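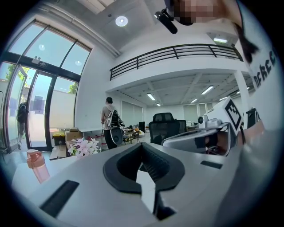
My mother-in-law kept the farm's books in a row of green ledgers on top of the refrigerator, and for the first 4 years I was married into this family I was a little scared of them. She never told me not to look. It was more that she took them down after supper with such care, and put her glasses on, and the whole kitchen got quiet – you didn't want to be the one rattling the dishes.

I've been thinking about those ledgers because we spent most of April trying to work out who will take over the bookkeeping when she steps back, and I promised a few of you who wrote to me after the last post that I would say how it went. Well, it went slowly! We are a dairy family outside Fulbridge, and slow is how we do most things that aren't milking.

The trouble was that everybody assumed it would be me. I'm the one with the desk job in my past, and I was in the office at Kramer for years before the kids came, so I suppose it looked obvious from the outside. My husband assumed it, his brother assumed it, and I think I had even assumed it myself, and I'd been dreading it without saying a word. I like numbers fine. What I didn't want was to be the person who has to tell my brother-in-law he can't have a new baler.

I finally said so to my friend Mal-soon Pyo over coffee. She and her husband grow vegetables over toward Lillden with his parents, so she has been through all of this and then some. She asked me whether I minded writing the checks or minded deciding about them, and I had to sit there a good long minute with my coffee. I'd never pulled those two jobs apart before. My mother-in-law had always done both, so they looked like one job to me.

So that was what I brought to the kitchen table. I said I would keep the books, gladly, but that any purchase over $3000 had to be talked through by all of us together before it got to me. My father-in-law thought that was too low. He pointed out that the last vet bill came to $1544 and we'd be halfway to a family meeting every time a cow got sick. We went around on it for most of an evening, and then he said fine, try it for a year, and got up to check on a heifer.

Anežka Kadlec, who does our taxes, told us to write it down and have everybody sign, even if it's one page. It felt a bit stiff to sign a paper with people I eat Sunday dinner with, but we did it, and the page is taped inside the cupboard door next to the milk pickup schedule.

I won't pretend it's all settled. My husband's brother still grumbles, and I am still learning her system, which has 16 different abbreviations for feed and no key anywhere. She has been coming over in the mornings to go through it with me, one ledger at a time, and we get sidetracked a lot. Yesterday we found the entry for the first cow she and my father-in-law ever bought, a Jersey named Zinomley after the place she came from, and that was the end of bookkeeping for the morning. I made another pot of coffee and she told me about the cow.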